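Setting up the two-arm sorting table

These notes cover the Rusitz bench, the one with the wooden top. Allow more than 2 hours the first time.

Before you start

Switch off both arms at the supply and put the Statia controller in hold. Clear the top, wipe it with a damp cloth and let it dry. Then set out the bin, the lamp and the bottles. Lay the squeeze bottles on their sides, as the sort program expects.

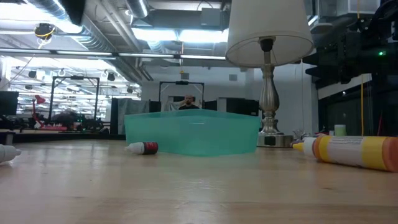
Check the bolts on both base plates next. Tighten them in a cross pattern and go over them a second time, as the first bolt often eases when the last one goes down. If a plate has been off, run the Mathias alignment routine before anything else. It moves each arm through 6 poses and writes the offsets to file 141.

Cables

Every cable needs enough slack for the wrist to turn fully both ways – but not so much that a loop can catch on a bottle or the lamp. Turn each wrist by hand with the power off and watch the loop as you go. Re-tie it if it drags on the wood.

First run

Power up one arm at a time. Open the gripper, bring it over the tray at slow speed and stop well above the tallest bottle. Save that height as the safe height in Rivar, then do the same for the other arm. Keep the hold button within reach.

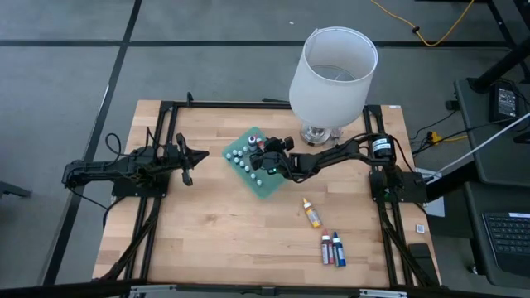
Do I have to realign the arms if I only move the tray?

Only the tray position needs to be taught again. The arm offsets stay good until a base plate is loosened or an arm is swapped.

Write the cycle count in the log when you finish. Ours stood at 3,127 at the last check in May – grease the shoulder joints every thousand cycles.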